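Can I use CPD hours from a trade expo toward my massage association renewal?

Asked by Yaa Akolgo in Memberships and Insurance

I'm a remedial massage therapist working three days a week out of a shared clinic in Rukside. My association renewal is due in July and I'm five hours short on continuing education. I went to the Magesa wellness expo in autumn and sat in on several talks, plus one hands-on session on forearm and wrist work. I paid $166 for the two-day pass. The organisers emailed an attendance certificate, but it only has my name and the event name on it, with no hours listed.

Does anyone know if that will be accepted, or do I need something more detailed? I've rung the office twice and been left on hold both times.

3 answers

Answer 1 (accepted)

It depends on which of the talks were run by an approved educator. My association splits hours into formal and informal. A hands-on workshop with a qualified presenter went down as formal for me, and the general talks went down as informal, which were capped. Check your member handbook for the cap before you count anything up.

A certificate with no hours on it will probably be sent back. Email the organisers and ask for a session record. Zediseo handled the ticketing when I went, and they could see which sessions my pass had been scanned into — it took them a few days to send the list. If they can't help, write to the presenter directly and ask for a signed note with the date, the topic and the length of the session. 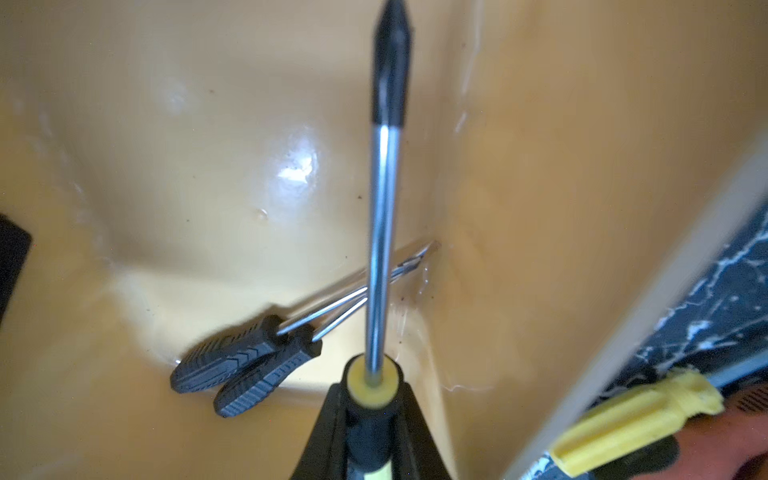 Keep the printed program as well. I attached mine to the renewal form along with half a page of notes on what I'd taken from each talk, and it went through without any questions. Time spent walking around the trade stands doesn't count, even if somebody shows you a product.

Also check whether your health fund provider numbers are tied to the same renewal date. Mine are, and a late renewal meant clients couldn't claim until it was fixed.

Answer 2

same thing happened to me, they knocked back two hours. I did an online module through Posadow to make it up, easy enough but a bit dry. do it before the end of the month, the site gets slow

Answer 3

Don't ring, email. Put your member number in the subject line and you'll have it in writing if they query it later. I'm in acupuncture so our rules are a bit different, but we can ask for an extension if we apply before the due date. Worth asking if yours does the same.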